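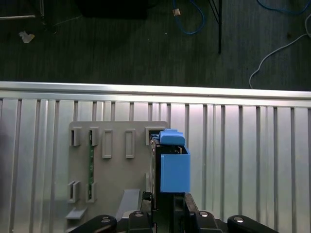
13 May 2024

Stendis 3006 is now available to all teams on the Nollia platform. The release changes how log data is stored: entries are kept for 30 days by default, and each project may define up to 1000 alert rules. Teams that set a longer period in March will keep it — no action is required.

I would like to thank Shahla Kermani, whose review of the query engine closed 513 open tickets. Support for the older agent will be covered in a separate post.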